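Nisteo wire stripper, the self-adjusting one – six weeks in

Bought this in April after my old Reisinger pair finally gave up (spring went, then the other spring). Been rewiring the lights in the workshop plus a pile of small stuff, speaker leads, a doorbell, two lamps for my sister. So it's had a fair bit of use. Notes in no order.

Grip first. Handles are fat, rubber over metal, fine for my hands, too wide for my daughter who gave up after a minute. If you've got small hands go try one in a store before you order. Opening spring is strong. By the end of a long evening my palm knew it.

Stripping. On normal house wire it's great. Squeeze, done, no nicks that I could find. On thin stuff out of the box it was awful, chewed the insulation and slid off. There's a little knob underneath that sets tension and the leaflet barely mentions it. Quarter turn in, tried again on scrap, much better. Write down where you leave it becuase it drifts.

Length stop is plastic and feels it. Mine still holds. Wouldn't trust it on a long batch without checking every few.

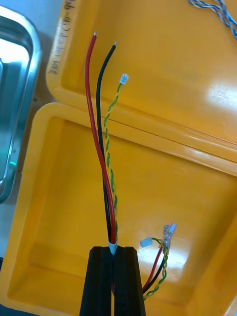 Khrystyna Dovhaniuk wrote in to say hers drifts too, and a dab of nail polish on the tension knob fixed it for months. She also says skip it entirely for silicone insulation – too stretchy, the jaws just pull it like gum. Her answer is a plain notched stripper and some patience. Haven't got any silicone wire here so I'll take her word for it.

Cutter. Ok on copper, leaves a bit of a flat end. I still reach for proper snips. The crimper in the handles I used maybe twice, didn't like it, lugs came out lopsided and one pulled straight off. Use a ratchet crimper, any ratchet crimper.

Cost me 87 with shipping, which stung. The Hotden one is cheaper and Jalen Okafor at work swears by his but the jaws on it have a lot of side play, I tried it at lunch one day and went home happier with mine. Didn't try the Stedinine, out of stock everywhere I looked.

Other gripes: no lock to keep it shut in the bag. Blister pack needed a knife. Replacement jaws are sold seperately and the shop had no idea when they'd get more.

Would I buy again, yes, for house wire and lamp cord. For fine electronics work only, no, get a small fixed gauge one and spend the rest on solder. 4 out of 5.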